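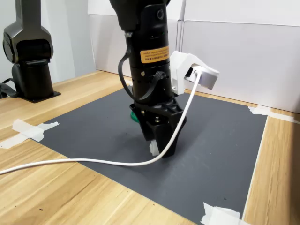

Dark grey mat on a light wooden tabletop.

Skarneck Table Mat (large, dark grey): review

Posted April 13, 2026

I didn't expect to have this much to say about a mat. I've gone through a fair few of them for the big table, starting with the green gridded cutting sort that everyone has, then an offcut of carpet underlay (don't), then a cheap desk pad that curled at the corners within days and never lay down again. The Skarneck has been down for eight weeks now and I love it, so here we are.

I got mine from Ferreira, the hardware and haberdashery shop in Vondedham, where it was rolled up in a cardboard tube behind the door. They'll cut a sample square if you ask, and I'd recommend asking. The dark grey looked almost black under the shop lights and I nearly went for the lighter one. Very glad I didn't!

First, the size. Skarneck calls the large "one metre" and mine came out at 1,009 mm along the long side, so you get a little bit extra for your money. Do measure your table before you buy, though, if yours is a tight fit between a wall and a window like mine used to be. It weighs 826 g on the kitchen scales, which felt light when I carried it home and turns out to be plenty. It has a grippy underside and I've never had it wander, even when I'm leaning hard on a ruler.

Flattening took a day and a half. The leaflet says to warm it with a hairdryer and I'd say don't bother, just roll it backwards the once, put some heavy books on the ends and go and do something else. The last corner came down overnight.

What do I use it for? Everything, really. I mend things, I wrap parcels, I do a bit of bookbinding, and over the winter I do jigsaws. I had a 2,000-piece one on the go when the mat arrived (a harbour, far too much sky) and ended up moving the whole lot across on a sheet of card so I could finish it on the new surface. The pieces slide just enough to nudge into place and then stay put. On bare wood they skate about, and on felt they catch at the edges and lift, so this is a lovely middle ground. I finished the sky in a week, having ignored it for most of a month.

Sewing is good on it too. Pins don't roll, and neither do beads, up to a point. Buttons I can pick up without chasing them to the edge with a fingernail, as the surface has a very slight give to it. Pale thread shows up beautifully against the grey. Black thread vanishes, obviously, so I lay a sheet of white paper down when I'm working on trousers. 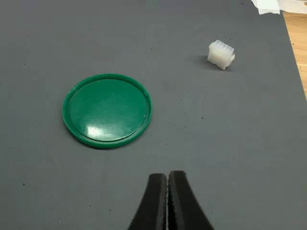
Green plastic lid on the grey, with a few specks of dust or debris for company.

Now the grumbles. Dust shows. It's a dark matt surface and every crumb and bit of fluff announces itself, especially with low sun coming in. A damp cloth gets it off in a few seconds, but you'll be doing that a lot more than you would with a patterned mat. If that sort of thing bothers you, look at the lighter grey, or at the speckled one they do for children's tables.

It isn't a cutting mat either, and the packaging could be clearer about that. I can do light trimming with a fresh blade and leave no mark I can find afterwards, but I went through some bookboard with a heavy knife in the second week and there's a line there now. My fault. I keep the old gridded mat in a drawer and put it on top when there's proper cutting to do.

Glue: PVA peels off once it's dry, which is very satisfying. Superglue does not. Hot mugs are fine so far, though I wouldn't put a pan on it.

Smell: a bit, for three days or so. I had the window open anyway.

I should mention the Cakine, as it's the one people usually bring up. I borrowed one for a fortnight last year. It's thicker, nicer under the elbows, and it has a stitched edge that looks very smart. But the stitching stands slightly proud of the surface, and if you write or cut card anywhere near it you feel the bump every time. The Skarneck just has a plain edge, so I can run a ruler straight off the side. For typing and drinking tea I'd probably pick the Cakine. For making a mess, the Skarneck, every time.

One tip if you're buying for a wooden table: lift it now and then. I turn mine back every Sunday to let the wood breathe and wipe underneath, and there's been no staining or stickiness at all. My old desk pad left a tacky patch that took an afternoon and a lot of furniture polish to get rid of.

I'm going back for the medium in June, when my spare room gets its table back, and I might cut that one down to fit round the lamp base. Kitchen scissors go through the sample square easily enough, so a full mat should be all right if I mark it out first.

Good: lies flat, stays put, easy to wipe, kind to small fiddly things.
Less good: shows dust, marks under a heavy blade, smells at first.
Would I buy it again? Yes, and in the same colour.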